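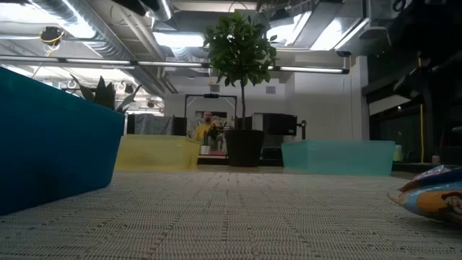

Tisow, August

The man at the well said the water would tell you the truth if you asked it before breakfast. He said this to everyone who got off the bus, in the same voice he used to tell them where the toilets were.

I had come on the 2 o'clock from Sonditz with a bag of clean shirts and a letter from my aunt, who wanted to know whether she should sell the house in Morgan. She had been to Tisow in 2018 and asked the well about her knee. The well had told her to wait. She waited, and the knee got better, and from then on you couldn't buy a toaster in our family without hearing what the well might think of it.

"It's a knee," I told her. "Knees do that."

"Yours might," she said.

So I took the room over the bakery and paid for a night. The woman at the desk asked whether I was a believer or a relative. I said relative. She wrote it down in a book that had a column for it.

In the evening I walked around the village, which took less time than I'd hoped. There was a church with a locked door and a shop that sold small bottles of the water for 50 crowns. I asked the girl in the shop if the bottled water told the truth too.

"It's for drinking," she said.

"So it doesn't answer."

"Did you want a bag?"

I didn't buy one. I sat on the wall across the road and watched the people from the bus go in and come out with bottles, and I thought about how a place gets a story like that. You need one person with a problem that's going to fix itself. After that you need a bus.

I set the alarm for five and was awake before it. The bakery was already going downstairs and the stairs smelled of bread, which seemed unfair, given the rule about breakfast. It was half dark. A couple stood ahead of me at the well, a man and a woman in matching raincoats, and they bent over the edge together and whispered. Then they straightened up and looked at each other, and I could see they had heard two different things.

"It said yes," he said.

"It did not say yes."

They were still at it when they reached the road.

I leaned over. I'd expected a smell, but there was only cold air coming up. I read my aunt's question off the paper, since she had been firm about the wording. Should I sell the house in Morgan, or should I keep it until the boy is done with school. My own voice came back up to me with the edges rubbed off. What I heard was the end of it. School, it said, or maybe cool, or full. I asked again, faster, and got the same mush.

I'll admit I stayed longer than I had to. The light was coming up behind the church and there was no one in line. I don't believe in wells. But I was bent over one, and the man had said the truth, any truth, and I had a thing or two I might have asked a person if I'd known a person to ask. I had left a job in Pronavville in the spring and told everyone it was the hours. I said that part down the well, the part about the hours.

"Ours," said the well. Or it said nothing, and a truck went by.

I went back and ate 2 rolls standing up at the counter. The baker asked me what it had told me, and I said it had told me it was a hole in the ground with water at the bottom.

"It tells a lot of people that," he said, and gave me my change. I counted it on the bus, and he had shorted me a coin.

My aunt called before we were past the first hill. She wanted the exact words. I looked out the window at the beet fields and thought about the roof in Morgan, which leaked, and the boy, who hated the school, and the price she'd been offered, which was a good one.

"It said to sell," I told her.

She was quiet for a moment. I could hear her radio.

"That's funny," she said. "It told me you'd say that."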